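Cable bundle catching at the wrist on bin picking cell

Forum: Cells and Integration > Maintenance and Setup
9 replies

ulises_oc
Looking for advice on dress routing. We have a KUKA arm picking bar-shaped parts out of a metal bin. Small gripper, one air hose, a couple of black cables. The hose and cables run along the outside of the arm, held with zip ties, and come up in a loop by the wrist joint before they go down to the gripper.

When the pick is near a side wall and the wrist turns far enough to line up with the part, the bundle goes tight. Last shift the hose pulled out of the push-in fitting at the top of the loop and the gripper lost air. No damage, the part dropped back in the bin. That makes 3 times in January.

I can add length or I can limit the wrist. Which would you do first?

kela_cells
Limit the wrist first. It costs nothing and you can do it before lunch. A bar looks the same turned 180 degrees, so any grasp that needs a big rotation has a twin that needs less. Have the planner take the smaller one.

ulises_oc
It already picks the nearer of the two, measured from the current position. That is part of the problem. It takes the short way each time and winds up in one direction over a run of picks.

kela_cells
Measure from home and not from the current position. Then it can't wind up.

Soledad B
I would start with the hose. A joint limit is a good idea but you still have a bundle tied hard to the arm with a zip tie, and a zip tie is a clamp with a sharp edge. Put hook and loop straps on it. Snug at the lower one, slack at the upper one so the hose can slide a little. Check the jacket on the black cables where the tie sits while you're in there.

durnen_tech
Disagree on hook and loop. We ran it on two cells and it picked up dust and let go. Zip ties are fine if you put a wrap of tape or a piece of sleeve under them and trim the tail flush. Mark the tie position with a paint pen so you can see if it creeps.

Soledad B
Replace the straps when they get dirty. They're cheap.

h_bravo
How long is the free section, from the last tie to the fitting? And where is the last tie, on the arm segment or on the wrist?

ulises_oc
556 mm from the last tie to the fitting. The last tie is on the arm segment, nothing on the wrist itself.

h_bravo
Then I wouldn't add any length. More hose means a bigger loop, and a bigger loop is what hits the bin wall when you reach down low. Move the upper tie back toward the elbow 21 mm at a time and jog the last axis to both ends of the range you need after each move. Do it in T1 with the air off. Stop when it doesn't go tight at either end and doesn't touch the bin at your lowest pick.

Also put a strain relief right before the connectors. Whatever you do with the ties, the fitting shouldn't be the thing that carries the pull.

durnen_tech
Second the strain relief. I'd do that today.

kela_cells
How is the bin held down? If the bin moves you will get wall contact no matter how the hose is run.

ulises_oc
Bar clamps at the edge, bins sit next to each other. They stay put. I check the bin corners against the robot frame at the start of each shift and after every bin change. Nayeli wants to bolt them but we swap bins too often for that.

kela_cells
OK. Clamps work. Put a hard stop behind the bin so you have something to push up against.

ulises_oc
Update. Did the following:

Moved the upper tie back two steps, so 42 mm total.
Sleeve under both ties.
Small strain relief before the connectors.
Grasp angle now measured from home.

Ran 1,000 picks overnight on the same parts. No hose pull-offs. Two air faults logged, both cleared on retry, and I think those are the pressure switch set too close. I'll look at that separately.

Soledad B
Good. I'd still swap the ties for straps, but if it runs it runs. What did you set the wrist limits to?

ulises_oc
No software limit yet, only the change in the planner. I'll add one when Nayeli is back, she has the login for the safety config.

h_bravo
You don't need the safety config for a plain software end switch. Expert login is enough. Post a picture of the routing if you can, with the arm low in the bin.

ulises_oc
Attached.
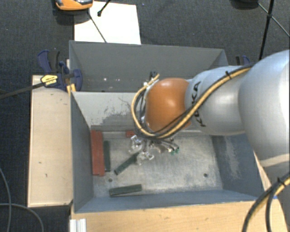 Hose and cable loop at the wrist, gripper low over the front bin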